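October, late evening

Back from Lurkham. Party season looms, so the subject today was the plastic goblets, and where goblets live. My own position is that they live in a bag. Tove's is that they hang on the gold stand with the curly branches, which she got from Postetti and defends like a relative.

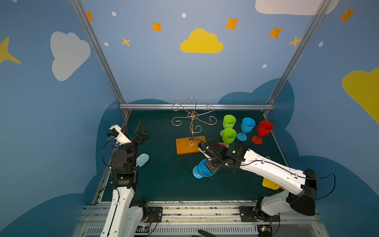
Do plastic goblets need a stand at all?
They stack badly and roll well, so a stand is worth the space if you own more than a couple.

I wrote that down for Steinar, who had asked by text and will now ignore it. He once bought 400 paper cups in preference to washing up, and 160 are still under his stairs.

Went over the method again after tea. Foot up, bowl down, in among the scrolls – the pale blue one looks rather smart that way. Pink is always more trouble. I said so and was told pink has never been trouble. 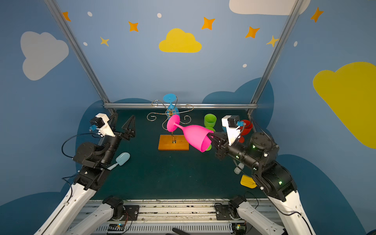 Later, toast

Tove's next point was that the thing on the orange block is good for more than drink. Colour, she says, is what a table wants. Big blue, little blue, red down low, a bit of green. I said it looked like a spinning toy. She took this as praise.

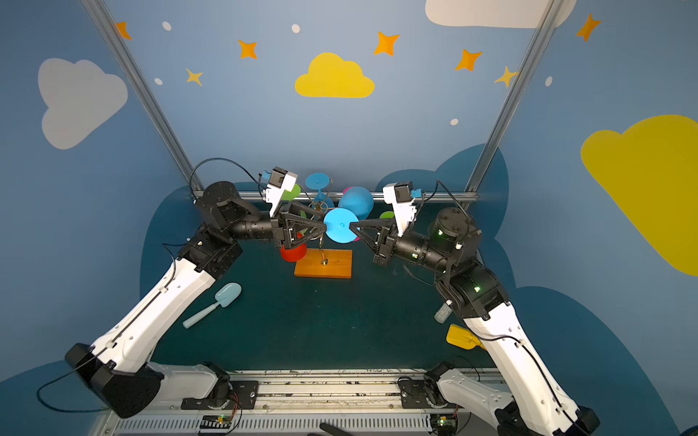 Nearly midnight

Must ring Zilach about the tablecloths. Bag still in the hall.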